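Saturday notes, 2026-04-18

This week I worked again on the examples for our kitchen task. I promised Hsin-yi Cheung that the second set will be ready before the end of April, so I write down how it goes, partly for her and partly for myself when I forget.

The work is simple to explain. I sit with the two controllers, I move the arms in the simulated room, and every attempt is saved. The model later learns from these attempts. My goal was 86 good ones. I have 30 fewer than that, and I am a little ashamed, but the reason is that I deleted many from Tuesday. I was tired and my movements were nervous, with small stops everywhere. Pao-chu Hsu looked at the curves and told me kindly that a model trained on them would learn to hesitate. She was right.

We have named the rooms so that we can talk about them. Bratgate is the easy one, with plain walls and a wide table. Rurima is the new one, and its colors change strongly from one wall to the next.

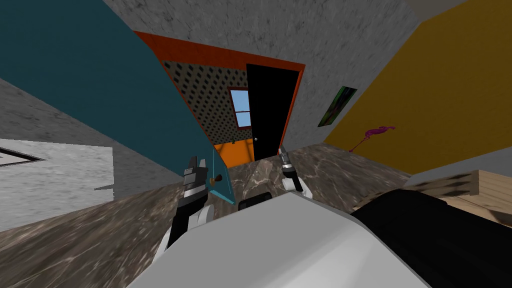
My biggest problem in Rurima is the view from the robot's head. When the head leans, everything leans with it, and my own hands want to correct for it. In the first hour I felt a bit sick. Also the body of the robot takes a lot of space in the view, the white part and the black part together hide the lower third, so anything close to the body I must find by memory. I learned to keep both grippers high, over the marble, and to stop for a moment before I go down. The doorway is good for this. I look at its orange trim to understand which way is really up, and then my hands become calm again.

Pao-chu asked me if we should keep only the attempts with a level view. I think no. The model will also meet a tilted view when it works alone, and it should have seen some before. But I agreed to mark them with a separate label, so we can train with them and without them and compare.

One more thing I changed: I now record for at most 2 hours, and after each 5 attempts I stand up and drink water. It sounds slow – but I throw away much less.

On Monday I continue with Rurima. The labels for Bratgate still have to be checked, and Hsin-yi wants a list of the deleted attempts too, so I must look for my paper notes.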